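Home | Reviews | Kitchen | Storage | Contact

Pendus Dish Rack: Review
Reviewed by Leena Nieminen for the Clondach Household Advisory Service
29 December 2020

The Service was asked by several member households to examine small dish racks suited to shared kitchens. The Pendus was bought at the full retail price and used daily in our Clondach kitchen for 21 days.

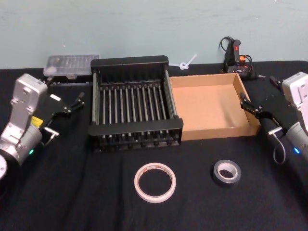 Reading time: 2 minutes

Assembly took nine minutes and required no tools. The printed instructions are clear, although the small type may trouble some readers. Dinner plates stood upright without slipping. Deep bowls were less satisfactory and had to be placed at an angle, which reduced the space left for cups.
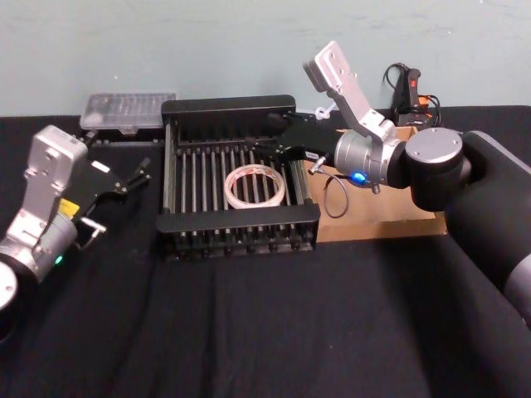 Cleaning is simple enough, but the corners collect limescale and should be wiped weekly. We compared the rack with the Orellana, which holds more and drains faster - it also takes up a good deal more of the worktop. Households of one or two will find the Pendus sufficient. Larger families should consider the Orellana.

The guarantee runs for two years and excludes rust. We have asked the supplier, Clanuvitz, to reconsider this point and await a reply.

Rating: 7 out of 10

196 shares | 9 comments

Contact us | © Clondach Household Advisory Service | Back to top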